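야외 음악 축제의 소리는 어떻게 뒤쪽까지 갈까

어린이 음악 교실 읽을거리

야외 음악 축제에서는 무대 가까이에 있는 사람도, 먼 잔디밭에 있는 사람도 같은 노래를 듣는다. 이 글에서는 소리가 먼 곳까지 전달되는 방법을 설명한다.

소리란 무엇인가
소리는 공기의 떨림이다. 북을 치면 북의 가죽이 떨리고, 그 떨림이 옆의 공기로 전해진다. 떨림은 공기를 따라 퍼지다가 귓속의 고막에 닿는다. 무대에서 멀어질수록 소리는 넓게 퍼지고 약해진다. 막힌 곳이 없는 들판에서는 거리가 두 배가 되면 소리의 세기가 4분의 1로 줄어든다.

마이크와 스피커
가수의 목소리만으로는 관객 4,000명에게 노래를 들려주기 어렵다. 그래서 마이크를 쓴다. 마이크 안에는 얇은 막이 있다. 막이 목소리에 맞추어 떨리면 그 떨림이 전기 신호로 바뀐다. 앰프라는 장치가 이 신호를 크게 만들고, 스피커가 신호를 다시 공기의 떨림으로 바꾼다.

여름마다 호숫가에서 열리는 리틀리(Riltley) 음악 축제에서는 무대 양쪽에 스피커를 9개씩 세로로 매단다. 이렇게 길게 이어 단 스피커를 라인 어레이라고 한다. 라인 어레이는 소리가 위아래로 퍼지는 것을 줄이고 관객이 있는 쪽으로 보낸다. 하늘로 올라가 버리는 소리가 적으므로 먼 곳에서도 잘 들린다.

소리가 늦게 도착하는 까닭
소리는 공기 중에서 1초에 340미터쯤 간다. 빛은 이보다 훨씬 빠르다. 무대에서 400미터 떨어진 언덕에 서 있으면 드러머가 북을 치는 모습이 먼저 보이고, 북소리는 1초가 조금 넘은 뒤에 들린다.

넓은 축제장에서는 관객석 중간에도 스피커를 세운다. 전기 신호는 전선을 따라 아주 빠르게 이동한다. 이 스피커를 그대로 켜면 가운데 스피커의 소리가 먼저 들리고, 무대 쪽 소리가 뒤따라온다. 같은 노래가 두 번 겹쳐 들리는 것이다. 이 문제를 막으려고 음향 기사는 가운데 스피커의 소리를 조금 늦춘다. 이런 스피커를 딜레이 스피커라고 부른다.

얼마나 늦추어야 하는지는 계산할 수 있다. 무대 스피커에서 가운데 스피커까지의 거리를 소리의 속력으로 나누면 된다. 거리가 68미터라면 68 나누기 340, 곧 0.2초이다.
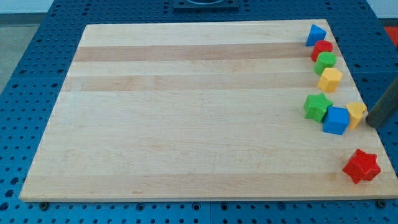 속력은 기온에 따라서도 달라진다. 공기가 따뜻하면 소리가 조금 더 빨리 간다. 6월의 낮과 밤은 기온이 다르므로, 낮에 맞추어 둔 시간을 저녁 공연 전에 다시 확인한다.

바람과 귀 보호
바람도 소리에 영향을 준다. 바람이 무대에서 관객 쪽으로 불면 소리가 땅 쪽으로 휘어 멀리서도 잘 들린다. 반대로 불면 소리가 위로 휘어 뒤쪽에서는 작게 들린다.

스피커 바로 앞은 소리가 매우 크다. 큰 소리를 오래 들으면 귀 안쪽의 세포가 다칠 수 있고, 다친 세포는 다시 자라지 않는다. 어린이는 스피커에서 떨어진 자리에 앉고, 귀를 덮는 보호구를 쓴다. 귀에서 삐 소리가 나면 조용한 곳으로 가서 쉬고 어른에게 알린다.

낱말 풀이
고막: 소리에 따라 떨리는 귓속의 얇은 막
앰프: 전기 신호를 크게 만드는 장치
라인 어레이: 여러 스피커를 길게 이어 단 것
딜레이 스피커: 소리를 일부러 늦추어 내보내는 스피커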